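Why does wood have stripes?
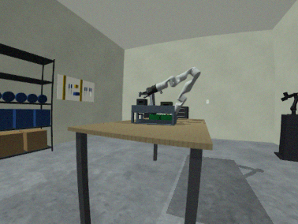 A table with a wood-grain top.

Have a look at the nearest wooden door or table. Can you see thin lines running along it? That's called the grain, and I think it's the best bit!

Every year a tree grows a new layer just under its bark. In spring it grows fast and makes pale wood. Later in the summer it slows down and the wood comes out darker. So one pale band plus one dark band makes one year — cut straight across the trunk and you get rings.

I once counted the rings on a stump near my house and got to 36. That tree was older than my big cousin!

But planks are cut the long way, from top to bottom, so the rings turn into stripes and wiggles instead. A knot is the place where a branch used to join on.

Try it yourself: put some paper over a bit of bare wood and rub it gently with a crayon. My friend Manon did 2 and stuck them on her wall.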